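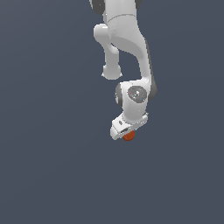 Tips for Hanging an Arm Upside Down

Run it in simulation first. Ours spent most of June dangling in a blue-gray void with no floor, no bench and nothing to hit, and it still managed to fold itself into positions I wouldn't try after a week of yoga. Better there than over the good table saw.

Flip gravity in the settings before anything else. The arm believes it is standing up until told otherwise, and it will fight you with total conviction.

Give the gripper something small and bright for practice. Orange-red shows up well against a plain background, and you can tell at a glance whether the thing is still down by the fingers.

Save the file under a new name every time you move a joint limit. I have one called FINAL and one called FINAL use this, and I trust neither.

The ceiling

Find the joists. Then find them again with a finish nail, where the mounting plate will hide your sins. Joists in the Triddale workshop are 16 inches apart, except over the bench, where whoever built the place got bored.

Bolt through a doubled 2x8, never straight into drywall. Lag screws from the Curnmont hardware counter were fine. Their drywall anchors are for pictures of your dog.

Tighten the bolts, wait a day, tighten them again.

Cables

Leave 5 inches of slack at every joint that turns. Jacobs cable clips hold well but crack if you reuse them – buy the bag of 25.

Keep the stop button on the wall at waist height, outside the arm's reach. Mine started out on the bench, so stopping the arm meant leaning in under it.

First power-up

Run at the slowest speed the Dradex controller allows. It's like watching paint dry, if the paint could break your nose. Clear the coffee mugs. Move one joint at a time, starting from the wrist, and check the cable after each one.

The mounting plate cost me $149. The second mounting plate also cost $149. Measure the bolt circle yourself.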